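Kerekes Hall refit, second progress report to the Hesine Fund
Period covered: October and November

Summary
The hall is open and in use. I would not yet call it finished, and I would ask the Fund to hold the last payment until the points below are settled.

Floor and furniture
Birner's original quote was for 50 round tables. We cut that before signing, and I still think we bought too many. They are stable and they wipe down easily. The supplier's claim that one person can move a table without help is true for a strong person on a good day. The Rustico chairs arrived with 106 in the delivery against 200 ordered. The rest are promised, as they were in the last report.

Ceiling and noise
We left the ribbed metal ceiling as it was and painted it white along with the beam. It looks clean and it saved money. It did nothing for the echo. Birner says people will get used to it. I have asked for a price on soft panels, and the first figure was $800 for a test section, fitting not included. I don't recommend paying for a test unless Birner agrees to measure the noise before and after.

Stairs
The dark diagonal railings are in. One fixing near the top was redone at no charge. The treads still need a non-slip edge, which was in the contract and which Birner now describes as an extra. We have not accepted that.

Use of the room
Bookings are up on last year, but half of last year the hall was shut, so the comparison tells us very little. Daytime groups work standing at the round tables more than sitting at them, and this makes me doubt the case for chasing the missing chairs at full number. 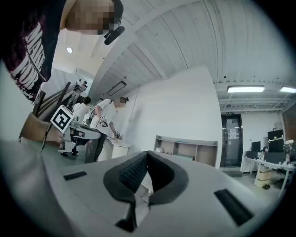
Money and next steps
Spending is within budget only if the stair edges stay in the contract price. I will write again when Birner has answered on that and Rustico has given a delivery date in writing.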